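Home | Rocks | Weather | Bugs | Ask Me Stuff | About

We use cookies to remember which pages you like. OK | Tell me more

Where does marble get its squiggles?

Tuesday, September 15, 2020

Print this page | E-mail this page

I have a lump of marble on my windowsill. It weighs 86 grams, it's white with smoky gray lines wandering through it, and I call it Borker (my dog was named Borker too, but the rock is quieter). Somtochukwu Ugwu wrote to me in July and wanted to know who draws the lines on marble. Great question! It takes a very long time to answer, so let's start at the bottom of the sea.

Millions of years ago, lots of little sea creatures had shells. When they died, the shells sank and piled up on the seafloor, along with bits of coral and a good helping of mud. More stuff landed on top, and more on top of that, and the pile got squashed and stuck together until it turned into a rock called limestone. If you look closely at limestone you can sometimes find a whole shell in it. I once found five in the same wall while I was waiting for a bus!

Now for the cooking part. The outside of the Earth is made of giant slabs called plates, and they creep along at about the speed your fingernails grow. Sometimes two of them push into each other and limestone gets shoved deep underground, where it's really hot and there's a mountain's worth of rock pressing down. The limestone doesn't melt. It stays solid, but the tiny grains inside it grow into bigger crystals that lock together like puzzle pieces. That new rock is marble. Rocks that change this way are called metamorphic (say it: met-uh-MOR-fick).

And the squiggles? Remember the mud! Very pure limestone makes plain white marble. But if there were layers of clay or sand or old plant gunk in it, those got heated and squeezed too, and they bent and smeared like jam in a folded sandwich. Gray often comes from carbon, the same stuff that's in your pencil. Pink and red usually come from iron.

People love that look so much that they put it on all kinds of things, tabletops especially.
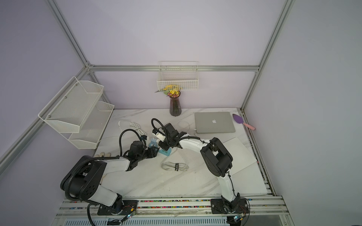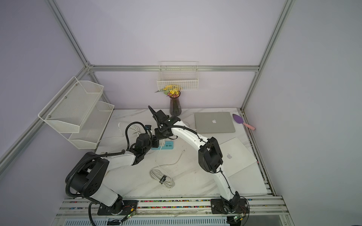 Haiyan Cheng wrote back after reading the first version of this page and said I'd left out the best bit, the fizz. Put one drop of vinegar on a scrap of real marble, she said, and watch it through a magnifying glass, and you should see tiny bubbles.

She's right, I forgot! Marble is mostly a mineral called calcite, and acid makes calcite give off a gas, carbon dioxide. Scratch the spot a little first and the bubbles are easier to see. Please only do this on a scrap, with a grown-up around, because vinegar leaves a dull mark that won't wipe off. Borker has four of them now.

Get our newsletter! One rock in your inbox every month. Sign up | No thanks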